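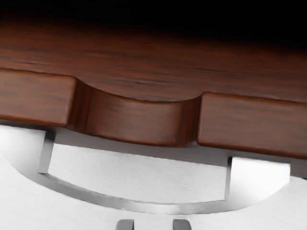 慢车道：先不要付钱，也不要把信扔掉，你应该先弄清楚这封信是谁寄的。

租车旅行以后收到超速罚款的信，金额很高，应该怎么办？
分类：交通与法律 > 罚款、申诉
发布时间：2026年3月

雨后的站台
大家好。中文不是我的母语，如果有写得不清楚的地方，请告诉我，我会修改。

去年七月我和家人在Prarkov旅行，在机场向Reinholz租车公司租了一辆小汽车。还车的时候一切正常，工作人员检查了车，在单子上签了字，押金后来也退回来了。我以为这件事已经结束了。

上个星期我收到一封信，寄信的是一家叫Dolosus的公司。信里说，我在Plikness镇的入口超速，超过限速11公里，现在必须付657（当地货币）。信里有车牌号码，和我的租车合同上的号码是一样的。信里没有照片，只写了一个网址和一个银行账号，要求我在收到信以后两个星期内付款，否则会“采取进一步的措施”。

我不否认自己有可能超速。我记得那条路，从山上下来，一直是下坡，然后突然就进了镇子。可是我有几个地方不明白：

第一，如果真的超速，为什么过了这么久才通知我？
第二，Dolosus不是警察，也不是政府的部门。它有没有权利向我要这笔钱？
第三，我在网上查过，在那里超速11公里，罚款应该比657少很多。多出来的钱是什么？
第四，我给Reinholz打过电话，客服说他们只是“把驾驶人的资料转交给有关单位”，别的事情他们不能回答。我问“有关单位”是谁，她说她看不到。

我的一位同事说，外国的罚单可以不用理，反正他们不会到我家里来。但是我明年还想去那里，我不希望在边境或者在租车的柜台遇到麻烦。另外，我也觉得，如果我真的做错了，就应该付合理的钱。我只是不愿意付不合理的钱。

有没有人遇到过同样的情况？谢谢大家花时间看。 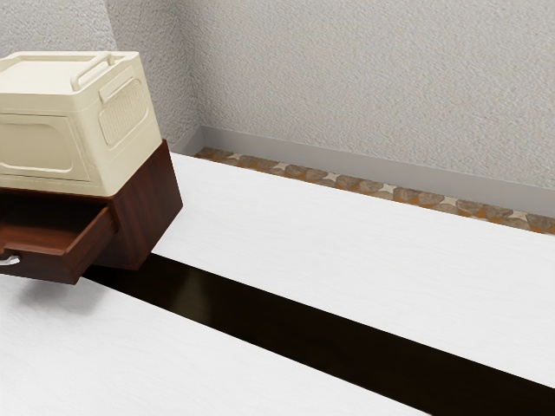

深色木柜，上面放着米白色的塑料盒

慢车道
我前面写了一句短的留言，现在写得详细一点。我不是律师，我只是自己收到过这种信，当时来来回回写了很多邮件，学到了一些东西。

你的问题里有两件事混在一起，最好分开来看：一个是超速本身的罚款，另一个是别人为了收这笔罚款而加上去的费用。

先说罚款本身。开罚单的应该是警察或者镇政府。正常的罚单上会有案件编号、时间（精确到分钟）、地点、限速是多少、测到的速度是多少、扣除误差以后是多少，还有怎么申诉。你的信里如果没有这些，那么它不是罚单，它只是一封催款信。催款信的后面可能有一张真的罚单，也可能没有。所以你的第一步是要求看原来的那一张。

我建议你给Dolosus写一封信，用书面的方式，不要打电话。打电话的时候，对方常常会让你“确认”一些事情，而你以后很难证明自己说过什么、没有说过什么。信不用写得很长，内容大概可以是这样：

“我收到了贵公司的来信（编号某某）。我目前既不承认也不否认该违规行为。请提供以下材料：原始罚单的副本；测速照片；贵公司受委托收款的证明；金额的详细组成。在收到以上材料之前，我对该金额提出异议。请以书面形式回复。”

“不承认也不否认”这一句请保留。我第一次写信的时候很客气，写了“对不起，我可能开得快了一点”，后来对方每一封信都引用我的这句话，我非常后悔。

然后是费用。你说657比网上查到的多很多，我猜里面有这几种：晚付款的加价、Dolosus自己的手续费、查地址的费用、翻译费。晚付款的加价是最值得争论的。如果第一次的通知从来没有寄到你手里，你就没有机会按时付款。你可以问他们：第一次通知是哪一天寄出的？寄到哪个地址？用的是普通信还是挂号信？我那一次，他们把地址里的门牌号写错了，最后加价的部分取消了，我只付了原来的罚款。

再看一下你和Reinholz的合同。很多租车公司的条款里有一项“行政处理费”，就是他们把你的资料交给警察时收的钱。这笔费用是租车公司收的，通常直接从信用卡里扣，和罚款没有关系。请你查一下去年秋天的信用卡账单。如果有一笔你不认识的小额扣款，那么扣款的日期可以告诉你Reinholz是什么时候收到警察的询问的。这对你计算时间很有帮助。

关于时间，每个国家的规定不一样，有的地方要求在几个月以内通知车主，而不是通知驾驶人。这个区别很重要。通知车主（就是租车公司）可能很早就做了，你是后来才知道的。所以“过了这么久”不一定代表罚单无效，请不要只依靠这一点。

最后，请把信封也留下来。邮戳上的日期和信上的日期有时候差得很远，而两个星期是从你收到信的那天开始算的，至少你自己是这样写的。

小号茶壶
不用理。我收到过两封，都放在抽屉里了，没有发生什么事。写信给他们只会让他们知道你的地址是对的。

慢车道 回复 小号茶壶
你没有发生什么事，可能是因为金额小，也可能是还没有发生。楼主说他明年还要去，他的情况和你不同。

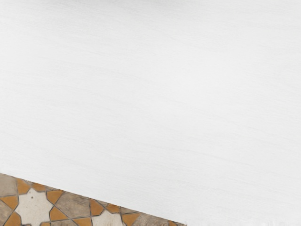 白色表面，有很淡的细纹

北窗
我补充几点，有的地方和前面的意见不完全一样。

我在Prarkov住过几年，也在那里开车。Plikness镇入口的测速设备当地人都知道。从山上下来的那一段，限速牌在弯道后面，很多外地人来不及减速。镇政府的网站上有一个查询页面，输入案件编号和车牌号码就可以看到照片和原始金额。页面没有英文版，但是可以用翻译工具，只有两个空格要填，不难。如果你的信上有一个比较长的编号，先去那里试一下。请自己搜索镇政府的网站，不要点信里给的网址，也不要扫信上的二维码（如果有的话）。

如果查询页面上有你的案件，那就很简单：罚款是真的，你看一下上面写的金额是多少。我的意见是，你可以直接向镇政府付原来的那个金额，然后把付款证明寄给Dolosus，告诉他们剩下的部分你不同意。不过在付款以前，先给镇政府发一封邮件，问他们是否还接受直接付款。有的时候案件已经转给收款公司，镇政府会把你的钱退回来，这样你就白白浪费了时间。

如果查询页面上没有你的案件，也不要马上认为是诈骗。比较旧的案件会从页面上拿掉。这时候就按照慢车道说的方法，写信要材料。

申诉的期限是6个星期，从罚单正式送到的那一天开始算。我说的是我住在那里的时候的规定，现在有没有改变我不知道，请你在罚单的背面确认。申诉不需要律师，可以自己写，但是要用当地的语言。领事馆的网站上一般有翻译人员的名单，他们不会替你解决罚款的问题。

还有一件小事。你下次租车的时候，在柜台请他们把你的邮箱写进合同，并且问清楚罚单的通知用什么方式转给你。我现在每次都这样做。上一次他们用邮件通知我停车罚款，我第二天就付了，没有任何加价。

雨后的站台
非常感谢慢车道和北窗，写得这么详细。我昨天晚上查了信用卡账单，真的有一笔Reinholz的扣款，在去年十月，我当时没有注意到。所以他们那个时候已经知道了，只是没有告诉我。

信上有一个长的编号，我在镇政府的页面上试了，第一次说找不到，后来我把编号中间的横线去掉，就找到了。照片里的车是我租的车，开车的人看不太清楚，但是我知道是我。原来的罚款不到信上金额的一半。

我现在已经给镇政府发了邮件，问能不能直接付给他们，也给Dolosus寄了挂号信，用的是慢车道的那段文字。有了答复以后我会回来写在这里。

北窗
好的。横线的问题我忘记说了，对不起。镇政府回邮件比较慢，如果一个星期没有消息，可以再发一次，标题里写上案件编号。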